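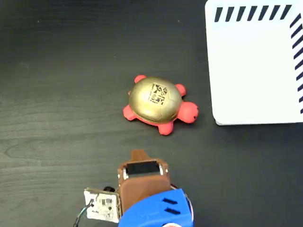

Reviewed by Hui-mei Mak | Gadgets & Kits
Last updated: December

Cilora invited visitors to try its Skellatlow arm at an open day, and I went in doubtful. The job on show was simple enough: pick up a toy turtle and put it in a white box.

Look at the turtle's gold shell, though. There is a black square marker printed on top, the kind a camera finds easily. I asked Pak-hei Tseng, who was running the table, how the arm does with a toy that has no marker. "We're working on it," he said. So the $800 kit is being sold on the easy version of the job.

The 3D-printed gripper parts look sturdy and I liked the blue housing. I didn't like the open wiring – thin green and red leads showing near where the cable connects are asking to be snagged. I watched for 30 minutes. The arm was slow, and it dropped the turtle twice near the box.

Cilora says the grip pads last up to 200 hours. I'd want that in writing, and replacements are extra.

Fine for a patient hobbyist. I'd wait for the next version – 5 out of 10 from me.

Contact | © Kamata Reviews | Back to top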